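5 min read

We use cookies to keep this site working and to see which pages get read. Accept | Manage settings

Skendavley Student Robotics Club Takes On the Laundry in Spring Household Challenge

Club members program a humanoid robot for everyday chores, with an open demo night planned at the Villaseñor Building

SKENDAVLEY, 2024-01-02 – The student robotics club at Skendavley Technical College has spent the fall term on a job most of its members would happily hand over to somebody else – the laundry. The club is entering the Plitira Household Challenge, a student contest in which teams program a humanoid robot to do ordinary chores in an ordinary room, and it will show its work to families, classmates and anyone else who is curious at an open demo night later in January.

This is the club's first year working with a full humanoid. Earlier groups built wheeled robots for maze and line-following contests, and several of those machines still live on a shelf by the workshop door. The jump to two arms, two legs and ten times the wiring was a big one, and the students voted for it anyway!

"They came back from the first contest briefing talking over each other the whole way," said Roswitha Haslinger, who teaches controls at the college and has advised the club for nine years. "Somebody had already drawn the washer on the back of the schedule. I think we had picked our chore before we had picked our team name."

The team name, for the record, is Lonier. It is also what the students call the software they have written over the term, which can lead to some confusing conversations at meetings.
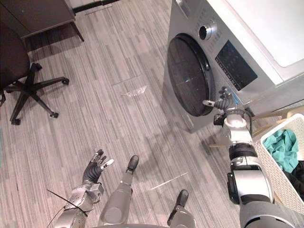
Opening the washer door is the part of the routine that has taken up the most meeting time. People do it without thinking, but a robot has to find the edge of the door, get its fingers in the right place, pull hard enough to release the latch and then keep its hand moving along a curve as the door swings. The students started with one hand doing the pulling, the fingers going to the right edge of the door rim while the other hand stays low and open, out of the way. The tinted porthole made things harder, as dark, shiny surfaces can confuse the software that judges distance. Valter Tavares, a second-year student who leads the perception group, and his teammates ended up teaching the software to look for the whole circle of the door and work outward from there.

The club logged 414 practice attempts at the door during the fall term, and every one of them has a line in a shared spreadsheet with a note on what happened. Some of the notes are very technical. Others say things like "so close" and "why." The spreadsheet has turned into one of the most useful things the team owns, and new members are asked to read it from the top before they touch any code.

"You start to see patterns," Tavares said. "There was a week when nearly everything failed, and we all had a different theory. Then one of the first-years lined up the notes and saw that the failures began right after we moved the starting spot. It was a few centimeters! We fixed it that evening and went out for noodles."

The contest asks for more than a single motion. Each team's robot must walk up to the machine, open the door, take clothes from a basket, place them inside and close up again, with no one steering it. Judges award up to 500 points, split between finishing the chore, handling the clothes gently and explaining the approach in a written report. A run can be stopped safely at any time, and teams lose very little for doing so – a rule the Skendavley students say they appreciate.

Clothes have turned out to be a project all their own. A block or a cup keeps its shape when a robot picks it up, but a shirt folds, slides and hangs down in a new way every time. The fabric group has been trying different ways of pinching and scooping, and has become surprisingly picky about what goes in the basket. Dark clothes piled together are a favorite test, as it is hard for the software to tell where one piece stops and the next one starts. 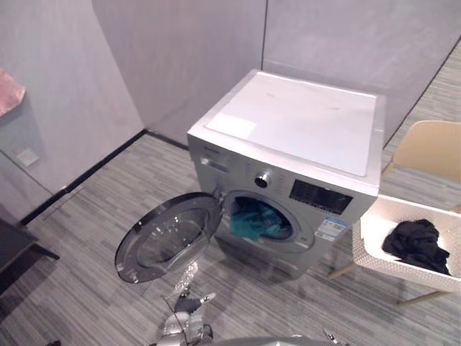
Washer door open, with a teal-green garment inside the drum and black clothing in the basket to the right.

Work on the project is split among small groups for perception, arm motion, walking, fabric and safety, and students are encouraged to switch at least once during the year. Members come from electrical engineering and computer science, as you might expect, but also from nursing, graphic design and the college's culinary program. The written report is being put together by two design students who joined in October to make a poster and stayed.

Haslinger said that mix has changed how the club talks about its work. "Our nursing students ask very good questions. Who is this for? Can a person sitting down reach the stop button? What if there's a sock on the floor? We had all been staring at joint angles, and they were looking at the room."

Those questions have led to a few changes already. The robot now waits for a spoken "go ahead" before it takes its first step, and the safety group has written a one-page checklist in plain language that anyone in the room can follow. The checklist will be handed out on demo night, and visitors are welcome to suggest edits.

For the rest of the winter, the team plans to work on closing the door firmly and on picking up the last piece of clothing in the basket, which still gets left behind more often than anyone would like. There is also a friendly argument going on about whether to try the program dial. It isn't required by the contest rules, but Tavares would love to see it done.

"I want it to pick a cycle," he said. "Any cycle. I'll be so happy."

About the demo night

The open demo night will be held in January in the ground-floor hall of the Villaseñor Building. Admission is free and there is seating for 70 people. Students from each group will talk through their part of the project between runs, and there will be time for questions afterward. Younger visitors can try moving a small practice arm with a game controller. The date and start time will be posted on the college events page and at the front desk.

About the club

The Skendavley student robotics club is open to all students enrolled at the college, and no experience with programming or electronics is needed. New members may join at any point in the year by coming to a meeting.

Media contact

Roswitha Haslinger, club adviser, Skendavley Technical College. Interviews with student members can be arranged through the college front desk.

Get college news in your inbox once a month. Enter your email to subscribe.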